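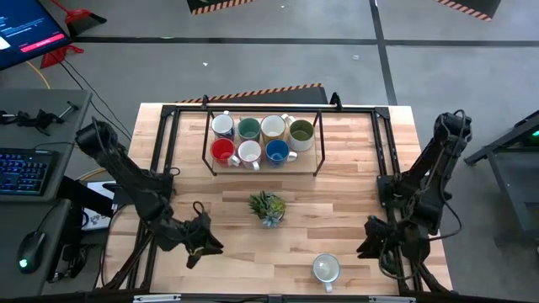 Mugs on their rack, plus the plant, plus one white one still to find a place

Search this diary
Type and press enter

2024-12-26

I have a mug rack! A proper one, black wire with a pale wooden tray, and I've been fussing over it far more than any grown woman should. Kerstin gave it to me – she'd found it in Lumport in May and kept it hidden all that time, which I could never have done.

So this morning every mug came out of the cupboard and had a good wash, and then the choosing started. The dark green and the olive one had to be in the back row, with the blue-patterned one and the one with the yellowy rim. Then red, white and blue along the front, and oh, the red looks wonderful there! I tried lining the handles up and it looked like a shop, so now they point whichever way they like and I'm much happier.

The second white mug is standing out on the table by itself. I could squeeze it in, I think, but I reach for that one first every day anyway, so it may as well live by the kettle.

Put the little succulent in front of the rack and love it there. Spiky green bits, bluish-grey rosettes, such a funny mixture in one small pot. Ursina says hers at Hinau got leggy over winter and I should go easy on the water. Will try!

Still to do: oil the table top (the stripes in the wood come up beautifully), ring Edeltraud to say thank you for the biscuits, and take the two chipped bowls down to the shed for seedlings. Soup tonight, and then cocoa. In the red one, I think.

Contact | © Greltwood Diary | Back to top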